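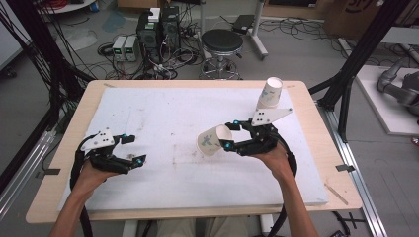 How to plan the budget for a hand-held gripper station

When our small group at Hokcombe decided to collect demonstrations by hand, I was asked to write the shopping list. I had done it once before, for Dornum, and I had forgotten many things. These are the steps I follow now.

Step 1. Write down the task first. Ours was picking up and turning over paper cups. A cup is light and wide, so the opening of the fingers matters more to us than the force. If your objects are heavy, ask the seller for the load in writing before you compare any prices.

Step 2. Budget for a pair of grippers. Two-handed work needs both sides, and a pair ordered together came cheaper from Tukavus than the same units ordered separately. Ask also for spare fingers and spare markers. We put aside 39 pounds for these and it was too little.

Step 3. Count the cables as equipment. Each of our grippers has its own thick cable, and the person must be able to move both arms without pulling on it. Measure from the computer to the farthest point of the table, then add slack. Longer cables took up to 2 weeks to arrive.

Step 4. Give the table its own line. White foam board is cheap and gives a plain background, but it gets stains and scuffs, so buy several sheets. Put clips on the same order.

Step 5. Plan the floor. Computers, power supplies and a stool all need a place, and cable covers are often left out of the first quotation. Our room has a lot of cable on the floor and I would now pay for covers at the beginning.

Step 6. Keep a reserve. On a budget of 1000 pounds for accessories I keep 101 for delivery and small parts - I know it is a strange number, it was what remained after Ayele sent their corrected offer.

Send the list to one person who will use the station before you sign the order. In November mine came back with four changes.

Brândușa Nedelcu
December 20, 2023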